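How to Set Sag on an Air Fork

Sag is the amount the fork compresses under your weight when you are standing still on the bike. If it is wrong, no amount of work on the rebound dial will fix the way the front end handles. Set it first, before touching any other adjustment.

What you need

A shock pump with a gauge that reads to 300 psi
A ruler marked in millimeters
A small zip tie, if your fork has no rubber O-ring
A wall or a friend to lean on
Your full riding kit, including shoes, helmet and a loaded pack

Step 1. Open the compression

Turn the compression lever to fully open. If the fork has a lockout on the handlebar, release it. Wipe the upper tubes with a clean rag and check the seals for grit.

Step 2. Find your travel

Look on the back of the lower legs or in the manual. Do not measure the exposed upper tube and assume it is all travel. On many forks a short length of tube still shows at full compression.

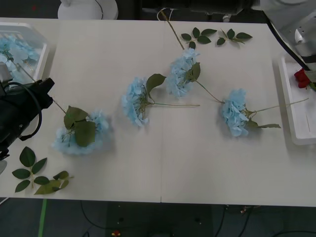 Step 3. Set a starting pressure

Unscrew the air cap on top of the left leg (check your manual, as a few forks put it on the right). Thread the pump on until the gauge shows a reading, then stop. Use the chart on the fork leg for your weight with kit. Add air in small amounts and compress the fork several times every 50 psi so the positive and negative chambers can equalize. The gauge will drop a little each time. Bring it back up to the chart figure.

The hiss you hear when removing the pump is mostly air from the hose. Do not add extra to make up for it.

Step 4. Measure

Get on the bike, lean one elbow against the wall and stand on level pedals in your normal riding position. Bounce gently 2 times, then settle. Have your friend push the O-ring down against the seal. Step off without compressing the fork further and measure from the seal to the O-ring.

Divide that number by total travel. For trail riding, aim for 15 to 20 percent. On a 140 mm fork, that is 21 to 28 mm.

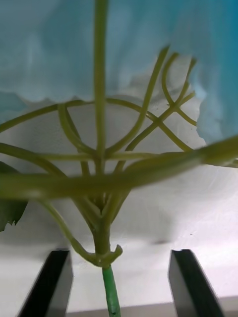 Posted by Aoi Sugawara | 20/05/2018 | Filed under: Suspension, Home Workshop

Step 5. Adjust

Too much sag means too little air. Add 5 psi and measure again. Too little sag means the opposite, so bleed off 5 psi with the button on the pump. Repeat the full procedure each time - one reading is not enough, as seal friction can throw it off by several millimeters.

Step 6. Test on the trail

Push the O-ring back to the seal and ride a section you know well. If you never use the last quarter of the travel on rough ground, drop the pressure by 5 psi. If the fork bottoms out hard but sag is correct, leave the pressure alone and fit a volume spacer.

Write down the final pressure and the date. Check it again once a month, and after any large change in temperature.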